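Informe de prácticas - Laboratorio de Manipulación
Entrega: 26 de diciembre de 2020

# Comparación de dos controladores para una pinza manual de dedos paralelos

## 1. Objeto del trabajo

Se compara el comportamiento de dos controladores, Orna y Harkance, sobre una misma pinza manual de dos dedos con cámara integrada. La pregunta inicial era si el cambio de controlador mejora la repetibilidad de la apertura. Durante el trabajo se añadió una segunda cuestión, el efecto del estado de los dedos sobre las medidas, que en la propuesta no figuraba.

Quedan fuera del alcance la planificación de trayectorias y el agarre de piezas deformables.

## 2. Material y montaje

- Pinza manual Zevov, con accionamiento por husillo y dos dedos verdes muy oscuros, intercambiables.
- Controlador Orna, lazo de posición con consigna en pasos.
- Controlador Harkance, lazo de posición con límite de corriente configurable.
- Registro de datos con el programa Ramanauskas, en su configuración por defecto.
- Bloque de madera como pieza de ensayo.

La superficie de trabajo es clara y con veta. Se eligió por contraste con los dedos, aunque la luz cenital produce reflejos que saturan parte de la imagen y obligan a fijar la exposición a mano.

El estado de los dedos se revisó a partir de las propias imágenes de la cámara. La punta del dedo derecho presenta desgaste visible, con el borde deshilachado y una pequeña solapa levantada en la esquina superior. El dedo izquierdo conserva los cantos definidos.
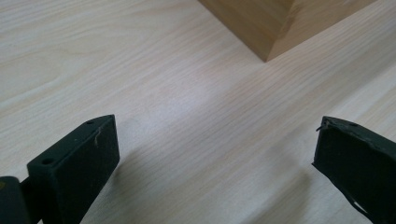
## 3. Procedimiento

1. Encendido del controlador y búsqueda de la referencia de cero.
2. Ciclos de apertura y cierre en vacío, 100 por controlador, sin registrar.
3. Ciclos registrados, 1.000 por controlador, con la misma consigna de apertura.
4. Lectura de la posición final del codificador en cada ciclo.
5. Agarre del bloque en 3 orientaciones, con los dos controladores.

El registro contiene 2.051 ciclos en total. Los 51 que exceden de lo previsto corresponden a una serie interrumpida por un fallo de comunicación con Harkance. Se conservan en el archivo, pero no entran en el análisis.

## 4. Resultados

### 4.1 Repetibilidad en vacío

Orna muestra una deriva lenta de la posición final a lo largo de la serie, siempre en el sentido de cierre. Harkance no presenta deriva apreciable, pero sí mayor dispersión entre ciclos consecutivos. Al reiniciar la referencia de cero, la deriva de Orna desaparece y vuelve a acumularse en la serie siguiente - comportamiento compatible con una pérdida de pasos en el arranque.

### 4.2 Medida de la apertura por imagen

Como comprobación independiente se estimó la apertura a partir de la distancia en píxeles entre las caras internas de los dedos. El método es sensible a los defectos del contorno. En la cara interna del dedo izquierdo hay una pequeña rebaba que el detector de bordes toma como límite en parte de las imágenes, y las sombras difusas junto a ambos dedos reducen el contraste en la zona inferior.

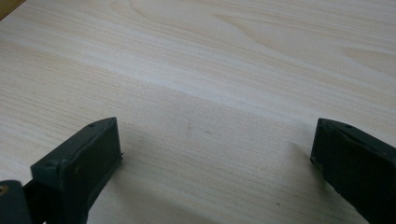 Para limitar este efecto se restringió la búsqueda a una franja estrecha, alejada de la rebaba, y se descartaron las imágenes en las que el borde detectado no era continuo. Con esa corrección, la medida por imagen reproduce la deriva de Orna, aunque no permite resolver la dispersión de Harkance.

### 4.3 Agarre del bloque

El agarre con las caras del bloque paralelas a los dedos fue estable con ambos controladores. Con el bloque girado, el contacto inicial se produce sobre una arista y la pieza rota antes de asentarse. Harkance detiene el cierre al alcanzar el límite de corriente, a veces antes de completar la rotación. Orna continúa hasta la consigna y termina de alinear la pieza, a costa de una carga mayor en el husillo.

## 5. Discusión

Los datos no permiten atribuir toda la diferencia al controlador. Las series se hicieron en orden fijo, primero Orna y después Harkance, y el desgaste de los dedos no se midió entre una y otra. Tampoco se dispone de un sensor de fuerza, por lo que la comparación de carga se apoya únicamente en la corriente del motor.

## 6. Trabajo pendiente

En enero se repetirán las series alternando los controladores por bloques, con un juego de dedos nuevo y una fuente de luz lateral. Falta también revisar el conector de Harkance y anotar el par de apriete de los tornillos de los dedos antes de cada serie.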